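Keeping Snacks and Toys Straight on a Shared Table

If your kids eat and play at the same table, crumbs get into the toys and toys end up in the snack cupboard. A few habits will keep the two apart.

Cover the table with a thick cloth. It keeps blocks from sliding and catches most of the crumbs. Take it outside and shake it when snack time is over. For a carpet-like cloth, go over it with a stiff brush first, always in one direction, then vacuum with the small nozzle.

Lay cookie boxes flat at the back of the table. A tall box gets knocked over the first time someone reaches for it. Take out what you plan to serve and close the lid right away.
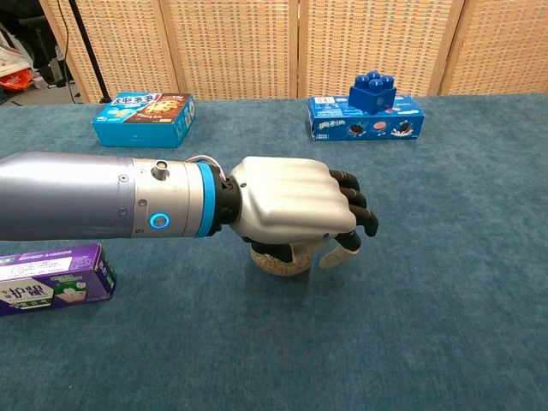 Soft cookies should be picked up from the sides with the fingers curled under a little. Pressing on the top cracks them. If they have gone hard, put them in a tin with half a slice of bread and leave them overnight. Check after 6 hours if your kitchen is warm.

Big building bricks can be washed in the sink with dish soap. Use an old toothbrush between the studs and stand them upside down on a rack to drain. We do ours in April and again before school starts.

Haruna Ebihara wrote in to say she keeps a shallow tray at one end of the table for toys during snacks. We tried it for 5 weeks and still use it. Any tray with a rim will do.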